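Small Kitchens board > Washing Up > Rack or towel?

kekska_kate
Joined August
159 posts

OK so I need opinions. We moved into the Justcombe place with basically no counter, and I've been doing dishes on the table with a tray and one of those square peg racks. My question is about bowls. Plates I get. Plates stand up, done. But bowls and cups just flop over in there and I end up with a puddle in the rim every single time. And where do chopsticks go?? Mine fall straight through!

marinho_mike
1175 posts

Bowls go on a towel. I've said it on here before and I'll say it again. Peg racks are for plates.

clelden88
200 posts

Disagree with Mike (sorry Mike). I use a tray for everything waiting its turn and the rack right beside it, and bowls are fine if you tip them forward instead of laying them flat. Scrape any leftover rice first or you'll be picking it out of the pegs until you die. Same kind of gray rack here, blue-green tray next to it:

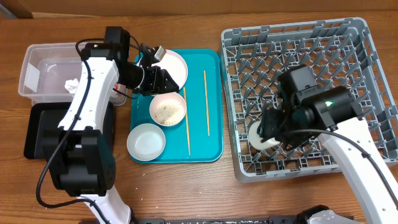
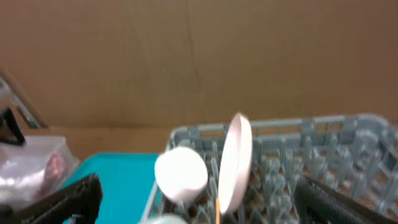
Filed under: Dish racks and drying

marinho_mike
1175 posts

Nice tray. Your cup is on its side in the second one though, and that's exactly what Kate is complaining about.

clelden88
200 posts

On its side is fine for a cup! The water runs out the open end as long as there's a bit of slope. Look at the plate next to it, standing up between the pegs, no drama. I do big plates first, then bowls, then whatever small stuff is left.

kekska_kate
Joined August
159 posts

Wait, is that a chopstick poking up out of the rack under the plate? So you just stand them in there? Mine are the thin wooden kind and I hate leaving them lying on the tray - they roll when I grab a bowl.

clelden88
200 posts

I stand them wherever they'll stay put. A jar works better, if you have room for a jar. I keep meaning to get one.

marinho_mike
1175 posts

Jar, yes. Finally we agree on something. Still team towel for bowls.

kekska_kate
Joined August
159 posts

Going to try the tipping thing tonight with the deep ones. If there's a puddle I'm switching to Mike's towel and you can both have a party about it.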